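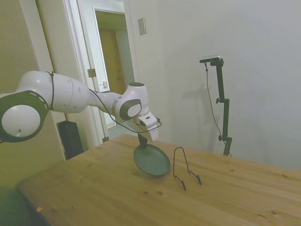
Arm update, for those of you who keep asking me in the hallway! I've had the white arm going on the pine table in the side room at Drorkarside most evenings this past month, and we've moved on from foam blocks to dishes. Well, one dish. It's the dark green plate from my own kitchen, and the job is to set it on that black wire stand with the two little curled hooks at the front.

I picked the stand because I thought it would be easy (ha). A plate has to come in tilted back, bottom edge first, and if you're a hair too low you shove the whole stand across the table. I spent two nights blaming the gripper before Corina Schwaiger looked over my shoulder and asked if I'd measured the stand since I bent the legs. I had not. After that I redid the approach so the arm pauses about 300 mm out, tips the plate, then creeps in at a crawl. Slow to watch, but much kinder to my dishes.

Cable routing is still a mess. I've got the black one looped around the upper link and hanging down past the gripper, and I want it clipped closer to the wrist before I try anything faster. If anybody has a bag of those soft hook-and-loop ties, I'll trade you for M3 screws, I have 1000 of them and no idea why I bought the big box.

The camera on the tripod behind the table stays put, please! I know it's tempting to borrow it, but every time it gets nudged I have to redo the calibration, and the clamps on that pole slip if you look at them wrong.

My log is at 116 tries so far, all in the blue binder on the shelf by the laser cutter. In September I'd like to try a second plate, and maybe a bowl if Stubbs will lend me one he doesn't love.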